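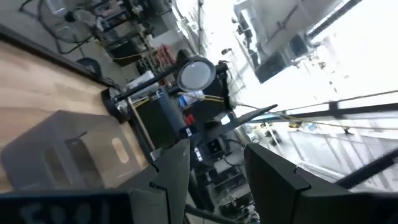
29th November

Most of the trouble people have with solid wood worktops comes down to fixing them as if they were chipboard. Chipboard stays more or less the size it was cut. Solid timber changes width with the moisture in the air, and it will do so whatever you screw it to.

I have kept a hygrometer in the back room in Clarkdale since September. It logs several times a day and the file now has 2578 readings in it. Relative humidity fell steadily once the heating went on. Over the same period a spare offcut of beech, kept on the shelf beside it, lost a little more than a millimetre across the grain. Along the grain I could measure no change at all.

For working out the allowance, I use a rule Johannes Van der Merwe gave me when he was still fitting kitchens in Tedville: treat each 100 mm of width separately, work out the movement for that, then multiply up. It is crude, but it stops you losing a decimal point.
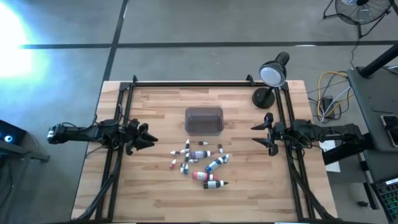
*Butcher-block top, pale strips in staggered rows.*

Staggering the joints spreads the weak points along the length. It does nothing for movement across the width, and the glue doesn't either. The whole panel still swells and shrinks as one board.

So the fixings need slots. Run the slot across the grain, put a washer under the screw head, and tighten until the washer just stops turning by hand. The front row can go in round holes, which keeps the front edge where you want it and sends all the movement to the back. Leave a gap at the wall and cover it with an upstand fixed to the wall only.

Ezekiel Kasprzak wrote to ask whether oiling both faces makes the slots unnecessary. It slows the exchange of moisture and helps to keep the panel flat, but over a whole winter the wood gets there anyway. Oil both faces and cut the slots.

I'll post the readings as a spreadsheet once the heating has been off for a month.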